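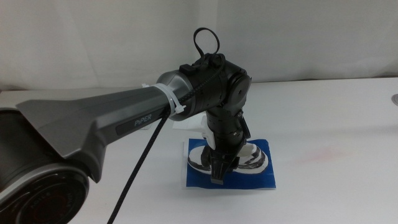 Why on earth would you fold on a white table, asked a reader under my last post, when every speck shows and the glare gives you a headache by four in the afternoon? Fair. Bit rude about my lamp as well, but fair. I started typing an answer in the comments and it got silly long so it's a post now.

Blog > Paper > Desk things
5 min read

Right. White table. Quick version because I've got dinner on.

I used to fold on a dark one. Brown, old, quite handsome, came with the flat when I lived in Baltmont. Hated it for paper. Dark blue on dark brown in the evening and you can't find the edge of the sheet, let alone the crease you made a minute ago. You end up feeling for it with your thumb like you've lost a contact lens. White and blue, no trouble. The edge is just there. Corner to corner, I can see if I'm a hair out before I press it down, and that's most of the job with anything that starts from a square.

The glare is real, I'll give you that. My fix was moving the lamp to the left and further back. Also a bit of tracing paper over the shade – not on the bulb, please. If you're left-handed swap it all round.

Specks. Yes. Every crumb. But a crumb under a sheet gives you a little bump and then the crease runs off round it, so I want to see the crumb? On the brown table they were there too, I just found them with the bone folder. Wipe down before, dry cloth, then wash your hands, then paper. Toast somewhere else. I have broken the toast rule this week, twice, and lost a sheet of the good stuff to butter.

Which brings me on to the blue, as three of you wanted to know what I'm using these days. Votia, the plain packs, 200 sheets, same colour both sides. That last bit annoys people. Most folding paper is white on the back and you need that for lots of models (penguins, obviously) but for boxes I like it blue right through. No white slivers peeping out at the corners when you've been sloppy. And I am sloppy.

It's not fancy paper. Takes a crease, holds it, goes a bit furry if you reverse the same fold too many times. I tried Prerine for a month and it was lovely and crisp and it cracked along the folds, tiny pale cracks, like old paint. Might have been a dud pack. Might have been my cupboard, the cupboard's dry. I gave the rest to my neighbour's children, who made aeroplanes and were delighted.

Sizes. I buy mine ready cut at 18 cm and leave it at that. I did try cutting my own. Bought the big sheets, had the steel rule, had the mat, felt very capable. Not one of them was square. Near enough to look square on the table, then you fold the diagonal and there's a whisker hanging over the side, and by the fourth fold the whisker is a step. Some of you will say practise. I say ready cut.

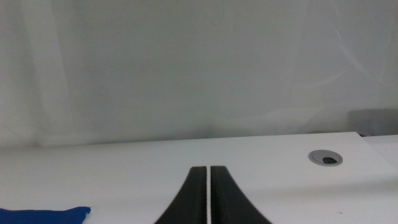 While I'm on desks, one thing I'd ask for if you're buying new – a hole for the cables. Sounds dull. It is dull. But I folded for years with the lamp lead trailing across the front edge and my sleeve caught it about once an evening, and away went the lamp, the paper, and whatever I'd been drinking. Now leads go down through a hole at the back and I forget they exist. Get one with a cover if you can, or small bits of paper vanish down it and turn up behind the skirting in September.

Smooth top, too. I had a desk with a woodgrain finish pressed into it, proper little ridges, and it came through on the paper. You'd fold a nice flat lid and there it was, faint stripes, as if the box had been lying on a beach towel. People said pop a cutting mat down. I did. The mat has a grid on it and I found myself lining up to the grid instead of to the paper, and the grid and the paper did not agree.

Somebody else asked what I do about sheets curling. Depends where they've been kept. Mine live flat in a drawer under a big atlas, still in the packet, opened at one end only. If one comes out curled I lay it curl side down and leave it while I make tea. If it's still curled after tea it goes in the practice pile. Don't iron it. I have ironed it. Dont.

What else. Oh, the Lu box. Lots of mail about the Lu box, the one with the twisty lid from last time, and no, I haven't drawn the diagrams yet. I know I said I would. There are 22 steps the way I do it and I can't explain step nine, I only know how it feels, you sort of breathe on it and push the middle. I'll have another go at the weekend with a fresh sheet, writing it down as I go. If anyone has a better way of getting the lid to lock without crumpling the middle, comments are open, be kind about the lamp.

One last bit on the table, for the original question. If you've only got a dark one, a big piece of white card taped at the corners does very nearly the same job. I did that all through one winter before I swapped. Use the low-tack tape, the strong sort takes the varnish off adn then you've got a conversation with your landlord.

Potatoes are boiling over. More when the diagrams are done.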